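3.2 Study area and passenger survey

The survey was carried out on the river line between Mostell and Orden, where two operators sell voyages of similar length. One includes the transfer between the railway station and the landing stage in its fare, and the other sells the transfer separately. This difference allowed us to compare how passengers plan their arrival when the last part of the journey is left to them. Both operators open the cabins at the same hour, so the waiting time on board depends mainly on the hour at which the passenger reaches the ship.

Questionnaires were given out in May, in the lounge, before the cabins were opened. Of the 394 passengers who returned a form, 62 had missing answers on the mode of transfer and were left out of the analysis. Zubaida Pirzada and Violeta Zúñiga translated the form and checked the wording with the staff of the landing stage at Orden. The word "transfer" caused some difficulty, as several passengers understood it as a change of cabin, and it was replaced by "journey to the ship".
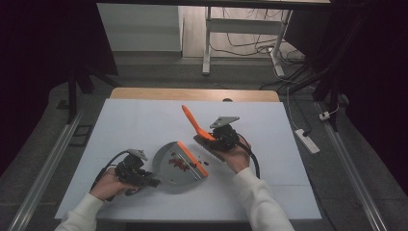 3.3 Handling of the answers

Arrival times were recorded as the passenger wrote them. When a passenger gave a period, for example "between eleven and noon", we took the middle of it. Passengers who had spent the night before in a hotel at Mostell were treated as a separate group, because their morning is not bound to a train or a flight. Aníbal Salgado and Ximena Ocampo coded the open answers independently. They disagreed on 48 answers, and these were discussed until one code was accepted by both.

The open answers concern mostly luggage. Passengers without an included transfer often wrote that they had chosen an early train in order to have time for finding a taxi, and that they would have accepted a later one if the meeting point had been clear in the booking papers. A smaller group did not know that the lounge may be used before the cabin is ready, and had waited in the town with their bags. We return to this point in Section 5, where the practice at Wotwood is compared.

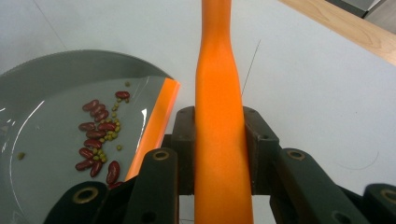 Figure 2. Dark red kidney beans on a grey plate.

The return journey was asked about only in a short form. Most passengers could not yet say at what hour they would leave the ship, and the answers are therefore not used in the model of Section 4.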